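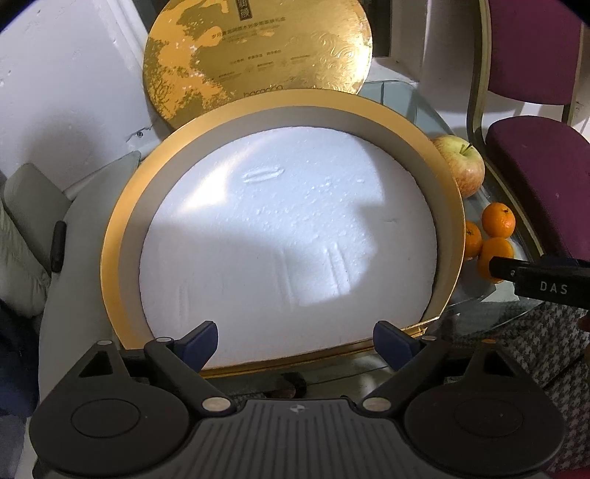 Re: [reuse-list] Gold gift box - keep, pass on or bin?

From: Mahfuz Saha
To: reuse-list
Date: Tuesday, February 27, 2018

Quick one before I run for the bus. Bořivoj, don't bin it. Answers under your bits.

On Monday night Bořivoj Šťastný wrote:
> Still clearing out the spare room at the Gurnard Street flat. Got a
> big gift box, skincare I think, gold rim, one side rounded and the
> front nearly straight. White foam in the bottom. Contents long gone.
> Is it any use to anyone or does it go in the recycling?

Box itself yes. Someone at the Jurham swap table will want it for ribbon or buttons, they always go for anything with a bit of gold on it. Foam has to come out first. Run a butter knife round the edge and lift, don't yank, the grey lining tears if it's glued. And tip the crumbs out over the sink please, last time I had them all through the car.

Foam is NOT kerbside. Chmielewska depot took mine in November, bag it seperately and put it in the cage by the gate. Free up to 2 bags.

> The lid is round, also gold, but pretty scratched up and the coating
> has gone in spots. Can it be polished?

No! Leave it alone. I had a go at one with metal polish and took half the colour off, looked worse than when I started. Soapy water, soft cloth, dry it straight away. Where it's flaking just dab, don't rub.
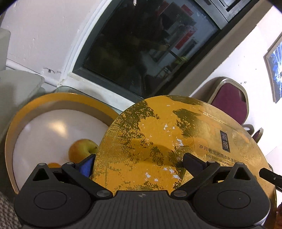 Anyway the wear is half the charm if you ask me, and the swirly pattern near the rim still looks good. The English on it, THE DAYS LUXURIOUS, my sister is already claiming that for her bathroom shelf. If she doesn't want it the craft lot can have it as a tray for candle stubs. Tea lights in their cups only, not bare candles on that coating.

> Also a white dish with a gold rim. Microwave?

Not with a gold rim mate, no. Fruit, keys, soap. Hand wash.

> And should I take them to the swap as one lot or split them up?

Split. Box in one pile, lid and dish in another. Things go faster in ones and twos. Pludari hall, side door, tables up from 9. If the side door's locked ring the bell twice and wait, it's a long corridor. Write your surname on masking tape underneath so leftovers come back to you.

Eat the apples, don't bring them, we had fruit flies last time.

Can pick up Thursday after work if you haven't got the car - let me know by tomorow. Got to go

Mahfuz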